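Returned parts: how a grey bin wears out, and what ends up in it
Project report, module 5, group Wultar
Handed in October 28, 2022

1. What we wanted to find out

The returns bin in the Kuusisto workshop takes everything small that comes back from loan. Blocks, bricks, clear packaging bits, metal parts, things off keyrings. It all goes in together and gets sorted later, or not. Our question was simple enough - does the shape of the bin make sorting harder than it needs to be, and does the wear on the inside matter? We had 32 pages of old notes from the group before us, mostly about labels, and not much about the bin itself.

Two parts then. First the surfaces (scratches, colour, corners). Second the contents, what sort of thing is easy to find and what gets missed.

2. Method

Kept it plain. Looked at the bin from above, wrote down what state the inside was in, then did timed sorts with small loads. A load was always 5 objects, picked from the returns shelf with eyes shut so we couldn't choose nice ones. One person sorts, one person has the stopwatch. 34 sorts in total over the project. Two had to be thrown away as the stopwatch had not been started.

Sorting classes: building toys, clear plastics, metal or shiny, other. "Other" got used more than we would of liked.

We did not clean the bin between sorts. Should have decided this at the start, instead it was decided by no one doing it.

3. The bin

Large, grey, rectangular, sloping sides down to a flat floor. The slopes are meant to send things toward the floor, and in our sorts they mostly did. The floor is scuffed all over. Worst wear is up on the white strip along the back, where the coating looks scraped and the lower edge has gone ragged, grey showing through with small dark flecks. There is also one small round dark hole in the floor towards the front left. We didn't measure it.

Against that floor the colours do very different jobs. A red-orange brick on its side near the front wall is found at once, and so is a bright blue block even when it's tucked in the rear left corner. The clear piece is the hard one. You get the white reflections off it and not much else, and the pale scratches on the floor are much the same sort of brightness. Same goes a bit for the small square thing with the silver and black surface, which at least has an outline.
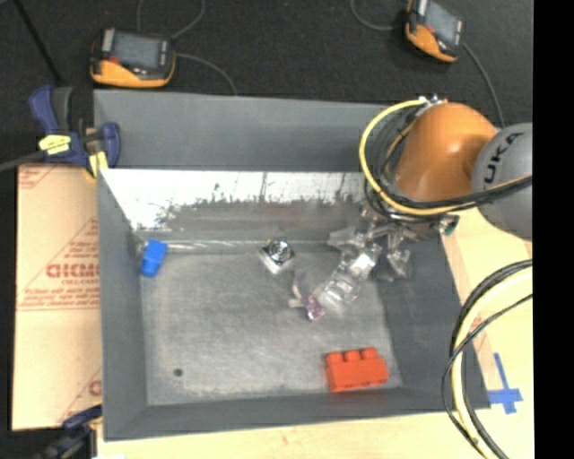 Saimi Mäkelä thought we were blaming the wrong thing. Her comment on the draft was that a scratched floor is only a problem for clear plastics, so take the clear plastics out as a class of their own before anything goes in the bin, and leave the bin alone. She also asked why we hadn't tried a dark mat on the floor, it would cost next to nothing.

Fair point about the mat. We did try it after that, for the last few sorts, using an offcut from the Deststead store. It slid about. Taped it down in the end.

4. Results

Building toys: quickest every time, no misses. Colour does nearly all the work, the studs help when the brick is lying on its side.

Metal or shiny: fine in the middle of the floor, slower near the back where the light catches.

Clear plastics: slowest. Missed outright in several sorts and only found when we tipped the bin. With the mat down no misses, but that was too few sorts to say much.

Other: this is where the small irregular bits go, like the see-through one with pinkish parts and a purple glittery end. We argued over whether it was clear plastic or a toy. Ended up in other. The rule for this class needs rewriting.

Total sorting time for everything we kept was 1108 seconds. The table by class is in the appendix (Ireck sheet, second tab).

5. What we would change

Mat first, fixed properly and dark, cut to the floor size so it doesn't ride up the slopes. Repaint the white strip or leave it, makes no diference to the sorting as far as we could tell, it only looks bad. Cover the hole before something small gets lost down it.

Clear pieces in a seperate tray at the loan desk, as Saimi said.

The next group should do the before and after sorts with the same objects. We mixed ours, and it means the mat result can't really be compared with the rest. Also start in March and not later, the workshop is booked solid after that.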